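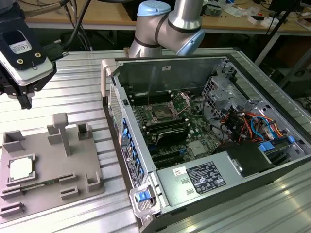
4.2 Task planning and execution

The control software is divided into two processes that share a common state record. The first, Eltia, holds the task plan and decides which skill is to run next. The second, Pivus, runs the skill itself and sends joint targets to the arm and the gripper. We kept the two apart so that a plan could be changed, paused or replayed without stopping the motion controller.

A plan is written as a short list of steps, each with a start condition and an end condition. For the processor step, the start condition requires the socket frame to be open, the lever to be raised and the part to be found in its place on the fixture plate. For a memory module, the planner checks that the chosen slot is free and that the path of the fingers into the case does not cross the drive cage or the cables beside it. Cables are treated as a single blocked region, as their shape differs from one case to the next and we found no gain in modelling each wire.
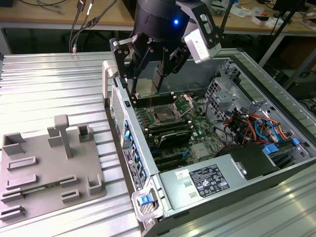
Motion inside the case is slower than motion above the table. When the fingertips pass below the upper edge of the chassis, Pivus changes from position control to a compliant mode in which the target may be shifted by the measured contact force. The shift is limited to 2 mm in the plane of the board. If the limit is reached, the skill ends with a fault code, the arm withdraws along the path by which it entered, and Eltia chooses between a second attempt and a request for help.

Part poses come from Mollah, our perception module. It fits a stored model of each part to the wrist camera view and returns a pose with a confidence score. A pose with a score below 90 per cent is rejected and the view is taken again from a new angle, up to 4 times. The fixture plate is located once at the start of each run. The computer case is located again before every insertion, as earlier contact may have moved it slightly on the table.

The processor needs a further check after grasping. Small errors in the grasp lead to a tilt that the compliant mode cannot correct, so the grasped part is kept level and its pose is estimated again before the arm travels to the socket.

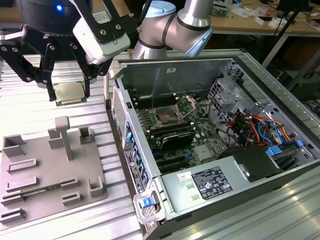
Figure 4. The processor held by the gripper to the left of the open case, with the socket frame raised.

All commands, poses and fault codes are written to a log by Turko, which gives each entry a time stamp from a single clock. The set used in Section 5 holds 1,397 logged skill calls. Each call can be replayed against a changed plan, and we used this to tune the end conditions offline before returning to the physical cell.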